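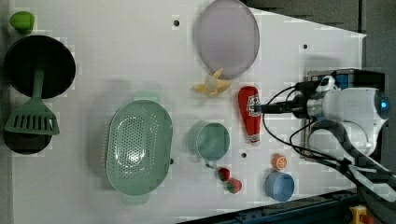 The play kitchen at Drarengate has been open for business, in one form or another, longer than some of the parents have been. What began as a box of saucepans under the stage is now the busiest corner of the Tuesday morning playgroup, with its own shelf and its own feuds. The menu changes without notice. On a good morning you might be offered half an orange, two strawberries and a banana that is all peel, and there is always ketchup, which the chefs consider a course in itself. The mint-green colander is the thing everybody wants. It has been a helmet, a boat and a hat for a bear, and has drained very little. Bethel Hadgu asked us to put up a gallery before the autumn sort-out in October, so that the old favourites get their due before Kristine gets at them with the washing-up bowl.

The rest of the page is one picture and a good many opinions, as the other photos are still on Femi's phone and Femi is in Puverness until the end of the week. His captions have come on ahead, so read them against the spread at the top and be patient.

The banana
Opened out in pale yellow segments, like a starfish that has had bad news. Served on the big plate by anyone under three, and under the big plate by anyone over.

The pan with the green handle
Our most hard-working item. Eggs, soup, birthday cake and, for one whole term, keys. If you are missing yours, please look there first.

The slotted spatula
Ibsa Belay maintains that this is for fish. The children maintain that it is for hitting the radiator. We have no fish.

The strawberries
Red, leafy and much admired. Often found in coat pockets at home time, and we would like to thank the families who post them back through the door.

The light blue bowl
Porridge, mostly. Abrehet Adugna has been handed 4 bowls of it in a single sitting and finished every one, with noises. She was offered ketchup on the last and took it like a professional.

The light green cup
Tea is served all morning and it is rude to refuse. It is also rude to finish too quickly, or to ask for milk. We are still learning the rules ourselves.

The plate
Large, pale purple-grey and good for carrying everything at once, which is how everything ends up behind the bookcase.

The orange
Half of one. The whereabouts of the other half have been under discussion for five weeks and two people are no longer speaking.

If you have kitchen bits to pass on, leave them in the crate by the door. We could use a teapot. We have enough whisks.

Playgroup runs on Tuesdays in term time, with real toast at half past ten. More pictures when Femi is back.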